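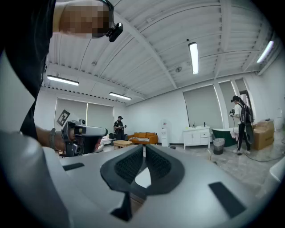
# Canilar 鐘銘目録 第3版

本リポジトリは、教会、修道院、学校、市庁舎等に懸架または保管されている鐘の銘文を翻刻し、鐘体の計測値および所在情報とあわせて整理した目録データを収録するものである。編纂はCanilar鐘銘研究会（以下「本会」という。）が行い、基礎資料としてHowlader文庫に伝わる調査票および拓本を用いている。収録件数は約1000件であり、一鐘につき一件の記録を原則とする。

利用にあたっては、本文書の「既知の制約」および「利用条件」を必ず確認されたい。とくに鋳造年と音高の扱いは前の版から変更されており、旧版を用いた集計結果との単純な比較はできない。

## 目録の性格

鐘の銘文には、鋳造者の名、奉献の対象となる聖人名、寄進者、詩篇その他からの引用、再鋳造の経緯などが記される。鐘楼の内部は立ち入りの機会が限られ、銘文の全体を確認できる者は少ない。鐘が戦時の供出や改鋳によって失われた場合には、調査票に残る筆写が唯一の証言となることもある。本目録は、こうした記録を統一した規則の下で検索可能な形に整え、鋳造史、地域史、文献学、音楽学等の研究に供することを目的とする。

美術的評価および市場価格に関する情報は収録しない。鐘の真贋に関する照会にも応じていない。

## ファイル構成

```
canilar-bells/
 README.md
 bells.csv 鐘ごとの基本記録
 inscriptions.csv 銘文の翻刻（区画単位）
 founders.csv 鋳造者典拠
 places.csv 地名および建物の典拠
 sources.csv 典拠資料の一覧
 docs/
 transcription.md 翻刻規則の詳細
 abbreviations.md 略記の展開表
 changes.md 版ごとの変更点
```

文字符号化方式はUTF-8、改行はLFとする。区切り文字にはカンマを用い、値の内部にカンマまたは改行を含む場合は二重引用符で囲む。空欄は「調査したが該当なし」を意味する。未調査の項目には `NA` を記入してあり、両者は区別して扱う必要がある。

## 主要項目

### bells.csv

| 項目名 | 内容 | 備考 |
|---|---|---|
| `bell_id` | 鐘の識別子 | 版を越えて不変 |
| `place_id` | 所在地の識別子 | places.csvを参照 |
| `status` | 現況 | 現存、移設、改鋳、亡失、不明 |
| `cast_year` | 鋳造年 | 西暦 |
| `cast_year_basis` | 鋳造年の根拠 | 銘文、文書、推定 |
| `founder_id` | 鋳造者の識別子 | founders.csvを参照 |
| `diameter_mm` | 口径 | 外縁で計測 |
| `height_mm` | 鐘身の高さ | 竜頭を含まない |
| `strike_note` | 打撃音の音高 | 計測方法は後述 |
| `size_class` | 大きさの区分 | 大、小 |
| `source_id` | 主たる典拠 | sources.csvを参照 |
| `note` | 注記 | 自由記述 |

`size_class` は、口径900ミリメートル以上を「大」、それ未満を「小」とする便宜上の区分である。鋳造者の側の呼称や、各地の慣行における大鐘・小鐘の別とは一致しない。口径が不明の鐘については、鐘楼内での役割が判明していても区分を与えていない。

### inscriptions.csv

| 項目名 | 内容 | 備考 |
|---|---|---|
| `bell_id` | 鐘の識別子 | bells.csvと結合 |
| `zone` | 銘文の位置 | 肩、胴、裾、内面、その他 |
| `seq` | 区画内の順序 | 十字標を起点とする |
| `text_dipl` | 外交的翻刻 | 原表記のまま |
| `text_norm` | 校訂翻刻 | 略記を展開 |
| `lang` | 言語 | 混用の場合は併記 |
| `script` | 書体 | 大文字体、小文字体等 |
| `certainty` | 判読の確実度 | 高、中、低 |

十字標を欠く鐘では、文意上の冒頭を起点とした。文意からも冒頭を定めがたい場合は、調査票の記載順に従い、注記欄にその旨を記した。

### founders.csv

同一の鋳造者が複数の綴りで署名している例は多い。本ファイルでは典拠形をひとつ定め、異綴を `variant` に列挙している。工房の継承者が先代の名を引き続き用いた場合は、没年等の文書上の根拠がある場合に限って別人として立項した。根拠を欠く場合は工房名による立項にとどめ、個人への帰属は行っていない。

## 翻刻規則の概要

詳細は `docs/transcription.md` に定める。以下には、利用者からの照会が多い点のみを記す。

1. 外交的翻刻では、大文字と小文字、UとVの別、語間の区切り記号を原状のとおりに写す。行の改まる位置は縦線で示す。
2. 略記の展開は校訂翻刻でのみ行い、補った文字を丸括弧に入れる。
3. 摩滅または鋳損じにより読めない文字は角括弧で示す。字数が推定できるときは点を字数分打ち、推定できないときはダッシュを置く。
4. 逆字、転倒字および鏡文字は、外交的翻刻では正立の字形に改めたうえで、該当文字の直後に感嘆符を付す。
5. 鋳造者の誤記と認められるものも、外交的翻刻では訂正しない。
6. 紋章、聖像、葉文様、硬貨の押型は翻刻の対象外とし、注記欄に種別のみを記す。

翻刻の表記例を次に掲げる。

```
text_dipl : +VIVOS·VOCO·|MORTVOS·PLANGO·|FVLGV[..]·FRANGO
text_norm : + Vivos voco, mortuos plango, fulgu[ra] frango
lang : la
certainty : 中
```

この定型句は広い地域で用いられ、語順の入れ替えや一部の省略がしばしば生じる。定型からの類推のみで欠字を補った箇所は、確実度を「中」以下とした。検索の際に完全一致を用いると多くの異形を取り落とすため、校訂翻刻に対する部分一致の使用を推奨する。

年紀がクロノグラム（文中の大文字を数字として読み、年を示す形式）によって表される場合、外交的翻刻では大きく鋳出された文字を波括弧で囲む。合算値が他の根拠と食い違うときは、合算値を注記欄に記し、`cast_year` には他の根拠による年を採用した。クロノグラムにおける文字の大小は摩滅の影響を受けやすく、単独では決め手としない方針による。

## 編纂の手順

基礎となる調査票は、Howlader文庫において地区別に綴じられた手書き資料である。書式は綴りごとに異なり、口径を旧来の地方単位で記すもの、重量を依頼者の申告のまま記すもの、銘文を翻訳でのみ記すものが混在する。本会は次の順序により作業を行った。

まず、調査票を項目ごとに転記し、原単位の値と換算値の双方を保存した。換算には各地の度量衡に関する刊行資料を参照し、地方単位の値が一意に定まらない場合には換算を見送った。公開ファイルに含まれる計測値は換算後のものであるが、原単位の値も注記欄から確認することができる。

次に、銘文について2名の担当者が独立に翻刻を作成し、差異を突き合わせた。差異が残った箇所は拓本に戻って検討し、なお決しないものは両案を注記欄に併記している。拓本の存在しない鐘では筆写のみが拠り所となるため、判読の確実度に「高」を与えていない。

転記と照合には管理システムGrorkikを、地名典拠の整理には語彙管理ツールPlaleroを使用した。いずれも内部の業務に用いるものであり、本データの閲覧に際して導入する必要はない。

最後に、所在の確認を行った。現地の管理者から書面による回答が得られた鐘については現況を更新し、回答のない鐘については調査票作成時の所在を保ったうえで `status` を「不明」とした。「不明」は亡失を示唆する値ではない。

### 分担

| 担当 | 氏名 |
|---|---|
| 編纂主任、翻刻規則 | Vilém Šindelář |
| 翻刻（ラテン語、ドイツ語） | Eetu Lahtinen |
| 翻刻（フィンランド語、スウェーデン語） | Ville Seppälä |
| 地名および建物の典拠 | Kgomotso Motaung |
| 鋳造者典拠、フランス語銘文 | Kendra Lévesque |

## 音高の記録について

`strike_note` は打撃音の音名とセント単位の偏差から成る。打撃音は聴感上の音高であり、鐘体の部分音のいずれかと常に一致するものではない。調査票の多くは音叉との聴き比べによって音名を定めており、偏差の記載を欠く。こうした記録では音名のみを収録し、偏差の欄を `NA` とした。

第3版では、基準音高の明示されていない音名を別項目 `strike_note_raw` に移した。旧版ではこれらを `strike_note` に含めていたため、組鐘の調律を扱う研究では影響が生じうる。旧版の値を復元する必要がある場合は、`strike_note` が空欄または `NA` である記録に限り `strike_note_raw` を参照されたい。

亀裂のある鐘、舌の交換が記録されている鐘についても、調査時の音高をそのまま収録した。亀裂の有無は注記欄の「亀裂」の語により検索できる。

## 既知の制約

- 収録地域には偏りがある。Howlader文庫の調査が及ばなかった地域は空白となっており、記録の少なさは鐘の少なさを意味しない。
- 小型の鐘、とくに時計の打鐘用の鐘および学校の鐘は、調査者の関心から外れることが多かった。口径の分布を母集団の推定に用いることは適切でない。
- 内面の銘文は、調査時に確認されなかった例が相当数含まれると考えられる。`zone` に「内面」の記録がないことをもって、内面が無銘であるとは判断できない。
- 改鋳された鐘は、旧鐘と新鐘を別個の識別子で収録している。新鐘に旧鐘の銘文が写されている場合、同文の銘文が二重に現れる。両者の関係は注記欄の「旧鐘」の語によって追跡する。
- 寄進者名の綴りは統一していない。人名による検索では異綴を考慮する必要がある。
- 重量は、計量の記録が確認できた鐘についてのみ注記欄に示した。口径からの推算値は収録していない。

鋳造年の根拠が「推定」である記録は、書体または文様の比較によるものである。推定の幅は鋳造者ごとに異なるため、年代順の集計では `cast_year_basis` による絞り込みを行うことが望ましい。

## 所在情報の取扱い

鐘楼の立ち入り経路、施錠の状況、保管庫の位置に関する記述は、調査票に含まれる場合であっても公開ファイルから除いた。移設後の鐘で、管理者が所在の非公開を希望したものについては、`place_id` に旧所在地を残し、現在地を地方名までの表示としている。

寄進者のうち近年の人物にあたる可能性がある者の住所および職業は収録しない。銘文そのものに人名が鋳出されている場合は、銘文の一部として翻刻に残している。関係者から削除または修正の申し出があったときは、本会において個別に審査する。

## 利用条件

本データは、研究、教育および文化財保護を目的とする利用について、出典の明示を条件として無償で提供する。改変したデータを再配布する場合は、改変の事実とその範囲を明記すること。拓本の画像は本リポジトリに含まれず、閲覧にはHowlader文庫への申請を要する。

引用の際は、次の形式を標準とする。

```
Canilar鐘銘研究会編『Canilar 鐘銘目録』第3版
```

個別の鐘に言及する場合は、`bell_id` を併記されたい。識別子は版が改まっても再利用されず、誤って重複登録された記録を統合した場合には、廃止された識別子から統合先への対応を `docs/changes.md` に掲載する。

## 訂正の受付

誤読、所在の変更、未収録の鐘に関する情報は、リポジトリの課題登録機能により受け付ける。登録にあたっては、次の事項を記載されたい。

- 該当する `bell_id`（未収録の鐘の場合は所在地および建物名）
- 訂正を要する項目と、現在の値
- 訂正案およびその根拠となる資料
- 現地で確認した場合は、確認した銘文の区画

銘文の訂正案は、校訂翻刻のみの提案であっても、原表記がわかる資料を添えることが求められる。根拠資料の添付がない提案は注記欄への記載にとどめる場合がある。鐘楼への立ち入りは必ず管理者の許可を得て行い、銘文の確認を目的として鐘体を擦る、薬剤を用いる、緑青を除去する等の行為は厳に慎まれたい。

受け付けた訂正は毎年10月に取りまとめて審査し、採否と理由を課題上で通知する。採用された訂正は次の版に反映し、提供者の希望がある場合は変更点の一覧に氏名を掲載する。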